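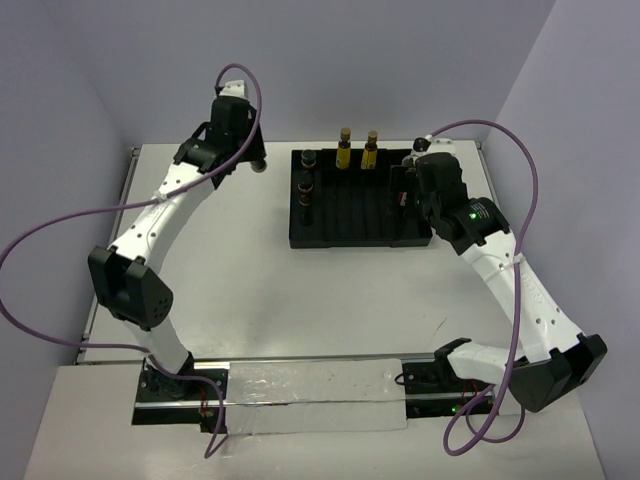 Yupanqui opens its recruiter certification course in Nasthorpe this October, 100 seats, first come first served. Two days, screening calls and reference checks on day one, offer talks on day two. Lead trainer Anselmo Cuervo wants more hiring for technical plants covered this year, so there's a block on writing job ads for people who work next to equipment, plus a session on pay bands.

Fee is $300, or $200 for members of the Tultico recruiter network. Lunch included, parking isnt. Counts toward the Zondlow certificate, level one only.

Sign-up closes 10 October 2024. Last year's waiting list hit 219 so dont leave it late. Group bookings by phone only, teh web form takes one name at a time.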